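**Print room notebook, September, started just after the kettle at ten past nine**

Back on the Jirix shirts today, and I'm writing this up while the dryer finishes so that whoever opens the book next doesn't have to ring me about it like last time (I don't mind being rung, but I do tend to go on).

Where we'd got to: the youth project wants 100 shirts for the autumn meet-up, the slogan across the back and the small wave mark on the left chest. They chose the Phetsri blank in the end, the heavier one, and I'm so pleased they did. It sits nicely on the shoulder and it takes ink like a dream compared with the Nidine we used in spring, which drank everything we put on it and still came up patchy. We do have a box of Nidine left, lovely soft things, and I'd like to use them for the drop-in sessions where people print their own and a bit of patchiness is half the charm.

Screens. I coated two for the back slogan and one for the chest mark. The first back screen was underexposed and the fine strokes in the lettering washed straight out in the sink, which was entirely my fault for chatting while the timer ran. The second I gave a longer burn, 16 on the old dial, and it held beautifully, even the thin tail on the last letter. Please leave the dial there if you're doing anything with small lettering! For big blocky shapes you can come back down a touch.

Ink is the Ekivis water-based white with a little of their blue stirred in, batch 2481 on the lid. It was thick as custard when I opened it, so I let it down with a splash of water and gave it a good long stir - longer than you'd think - and after that it pulled cleanly. 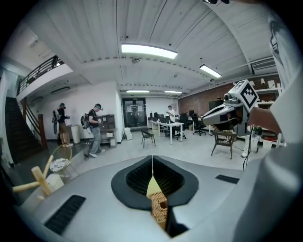
Two passes on the back, flash in between, one pass on the chest. I tried a single heavy pass on the back for the first few and it looked fine wet but went chalky once cured, so those have gone in the seconds pile with a note pinned on. The seconds can go to the community group for their painting days, they asked ages ago and I kept forgetting.

Wash test: one shirt went through a hot wash at lunchtime and came out with the slogan whole, a tiny bit softer at the edges, no cracking when I stretched it. I'd like to do another couple of washes before we promise anything to anybody. My old recipe would have been peeling by then, so I had a happy little moment by the machine.

Still to do:

- chest marks on the larger sizes (the platen wants dropping a finger's width, the mark is sitting too near the armpit)
- reclaim the spoiled screen
- order neck labels, 200 of them, so we've enough for the next run as well
- ask Jirix whether they want the slogan with the comma or without, as their two drawings disagree and I've printed it with

Dryer's just pinged. The kettle is descaled as well, and the good biscuits are behind the emulsion tubs.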